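Vundivura opens arm-teaching room in Stidport

Vundivura has opened a room at its Stidport site where people teach robot arms simple table jobs, either by moving the arm by hand or by steering it from a desk nearby. Work there began on 11th August.

The first job is sorting colored blocks into a basket. A person takes the arm through the whole motion, from the first reach to letting go, and the computer stores the path along with what the cameras saw. Each full run is saved as one demonstration.

Staff had saved 433 demonstrations by the end of the second week. The company wants up to 2,000 before it trains the arm to do the job without help, and expects to reach that number in January.

Itzel Palacios, who runs the room, said new people start with the hand method and move to remote control after a few shifts. "With your hand on the arm you feel how far it can turn," she said. "At the desk you have to learn that from the screen."

Runs in which a block is dropped are kept but marked, so they can be left out of training later. The blocks are moved to new spots between runs. Palacios said early sets from the company's Bowen office were of little use for training, as the blocks had started in the same places almost every time.

Levente Magyar, who wrote the recording software, said the hardest part to teach is the last inch before the fingers close. People tend to slow down there, and the arm copies the pause. He has asked staff to keep a steady pace even if the grip ends up a little off center.

The company plans to add cups and folded cloths once the block work is done. It has also agreed to share the finished set with Uvton, which makes grippers.
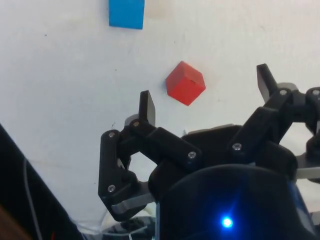
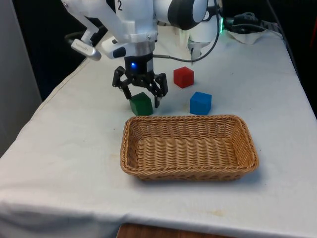
Block work at Vundivura, with the gripper's fingers open.

Heledd Penry wrote in the comments that she would like to see the marked runs shared as well, and asked whether anyone had tried training on them to teach the arm how to recover from a drop.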